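From: Janelle Talavera
To: Flinditton Folk Customs list
Date: Saturday, May 6, 2023
Subject: Re: May baskets - did anybody's family do the chasing part?

Loretta Kapoor wrote:

> My grandmother always said that when she was a girl in Dosbridge you
> hung a paper basket on the neighbor's doorknob on the first of May,
> knocked, and ran like mad. If they caught you they were allowed to
> kiss you. My mother says she made that up. I've looked in the two
> books I own on spring customs and one has the kissing and the other
> doesn't mention it at all. Did anybody's family do the chasing part?
> And what went in the baskets? Grandma said popcorn and violets, and
> I can't picture those in the same basket.
>
> Loretta

Hi Loretta, and hi everybody,

Your grandmother did not make it up! Or if she did, mine made up the same thing a good long way off. We were a May basket family right up until I was in junior high, and the chasing was the whole point as far as we kids were concerned. The kissing was more of a threat. My brother would have climbed a tree to get away from it, and one year he did, and then Mrs. Dhillon from across the road stood at the bottom with a dish towel over her shoulder and waited him out. She didn't kiss him, she shook his hand. He was mortified anyway.

Popcorn and violets sounds right to me. Ours were cones made out of wallpaper samples, with a ribbon handle stapled on, and the popcorn went in the bottom in a twist of waxed paper so the flowers had something to sit on. Violets if they were out, dandelions if they weren't. My mother put in gumdrops when she was feeling flush. We made 12 every year, one for each house as far as the church, and the last few always looked pretty sad because we'd used up the good ribbon (and eaten the gumdrops).

The thing I've never been able to work out is how the custom got to us in the first place. My mother's people came from Brunanura and had no May Day anything that I ever heard of. They had a big to-do in December with the candles and the saffron bread and then pretty much nothing until harvest. So I think we caught it from school. There was a teacher who had every class weave baskets out of construction paper the last week of April, and I suspect half the "old family traditions" in town go back to that one woman and her paper cutter. I'd love to hear if anyone else's baskets came by way of a classroom, because I have a feeling a lot of them did.

On the books: which two do you have? I have the fat green one with the index that doesn't work, and it gives May baskets a paragraph on page 446 and then says "see also Doorstep Customs," and there is no entry for Doorstep Customs. I have gone through it more than once. If somebody has a later printing, could you check whether they ever put it in? I'd be grateful.

You might also try the old newspapers at the Flinditton library. They've got the social columns on film, and the ladies who wrote those reported everything, who had a cold, who got a new rug. I found a bit from a spring when it snowed and the children went out with their baskets anyway, and the columnist was quite cross that hers got left on the wrong porch. Ask for reel 926, and bring a sweater, it's freezing in that room. The reader on the left is the one that focuses.

I tried to bring it back this year, by the way. I made 2 baskets, one for the young couple next door and one for the man on the corner with the beagle. I knocked and I ran, if you can call it running at my age, and I got as far as my own hydrangea before the beagle had me. The couple next door didn't find theirs until the next morning and thought it was an advertisement. I've since explained, and she was so sweet about it, and says her aunt used to do something similar with eggs. I need to get the rest of that story out of her because I couldn't tell if it was Easter or May or some third thing.

I still have one of our wallpaper cones from when I was little, squashed flat in a cookbook. The pattern is teapots. If you want to see it I'll scan it and send it to you off the list, the list software tends to chew up attachments. 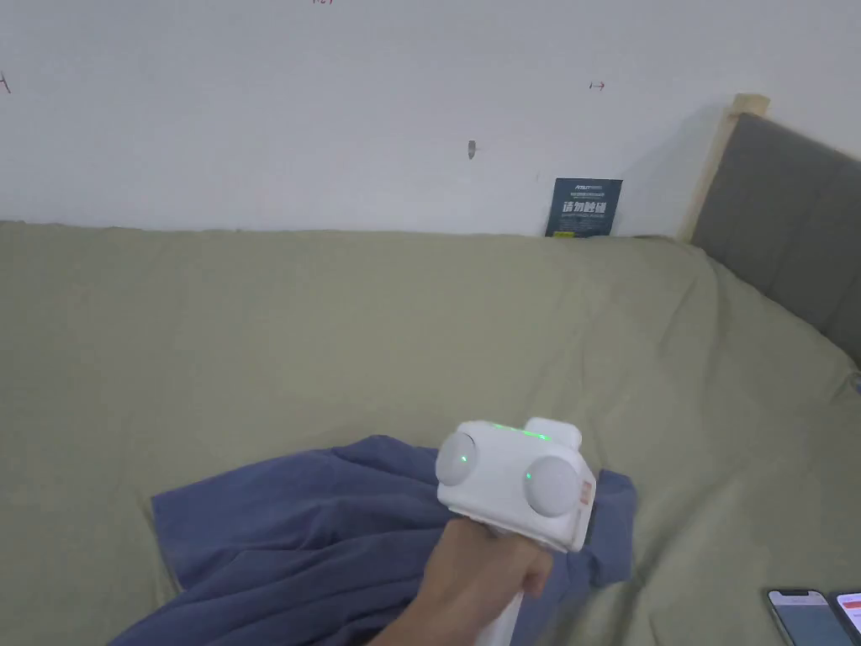

Also, before I forget, my cousin thinks there was a rhyme you were supposed to shout when you knocked. All she has is the first line, "May basket, May basket, who's at your door," and then she hums. If your grandmother had the rest of it, please write it down and post it here, even if your mother objects.

Janelle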